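Bosberg Robotics Software – Careers

Software Engineer, Manipulation Tooling (2 openings)
Posted July 18, 2020
Full time. On site in Sokura, partial remote ok after the first few months.

Short version: we need two people who write solid Python and C++ and don't mind spending half the day staring at cloth. Start ASAP. May at the latest for the second seat if you're finishing school.

What we do

Bosberg builds software for robots that handle soft stuff. Garments mostly. Our main project is Promeo – a stack that takes in human demonstrations recorded with hand-held grippers, lines everything up in time, and trains policies that run on a two-arm setup. Recording, cleanup, training, playback, the whole chain. Nothing off the shelf did what we wanted so most of it is ours, warts included.

The team is 7 people right now. Small. You will touch everything.

What you'd work on

– Time sync between gripper views and the head view. Currently OK, not great. Drift on long recordings.
– So, our scheduler and replay tool (yes that's the name, no we're not changing it). Loads an episode, scrubs all views together, flags bad segments. Needs a faster decoder and a UI that doesn't hang past 84 open episodes.
– Gripper pose tracking. Loses lock when dark fabric fills the view. We want a fallback and a confidence number we can trust.
– Perception for black-on-black: finding a waistband edge or a hem when garment and fingertips are the same color. Hard. Fun if you like that kind of thing.
– Grasp labels. Open, closing, closed, slipped. Right now part script, part by hand.
– Two-handed planning, later on. Keeping both grasps at a sane distance so the waistband isn't overstreched.
– CI, packaging, docs. Everybody does some.

What we need from you

– Python you'd let other people read. C++ good enough to fix a driver.
– Some experience with ROS or anything like it
– Comfortable with camera calibration, transforms, quaternions. You've gotten a frame backwards before and know how you found it.
– Can debug with the hardware sitting in front of you, not only from logs
– Clear writing. Short is fine.

Nice to have, not required

– Imitation learning, any flavor
– Video pipelines, ffmpeg scars
– Deformable object work
– Any real opinions about data formats

Degree: don't care. Show us code.

Pay and the rest

Salary band goes out with the first call, same band for everyone at the level. Health, dental, paid leave. Desk budget. Lab is carpeted and quiet, bring headphones anyway. Relocation help inside the US, case by case.

The data

The current task set has 152 garment episodes and we're adding more. Black shorts-type stuff with a drawstring is the one that breaks our perception code most often, so expect to see a lot of it in your frist month. 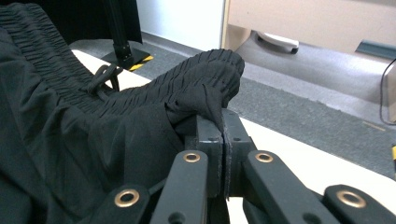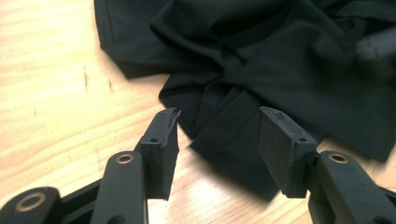 Same task from the head view:
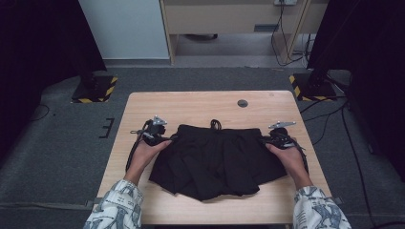 How to apply

1. Send a resume (PDF, two pages max) plus one link to code you wrote. Repo, gist, whatever. Use the form on the careers page and put "Promeo tooling" in the subject field.
2. Add a few lines on how you'd detect a closed grasp on thin dark cloth using only the gripper view. No essay please.
3. First call is half an hour. Then a paid take-home, one evening of work, using a recorded episode and a stripped down copy of So.
4. Last step is a half day with the team in Sokura, or by video if travel is a problem.

We reply to everyone, usually within two weeks. No recruiters. Applications stay open until both seats are filled.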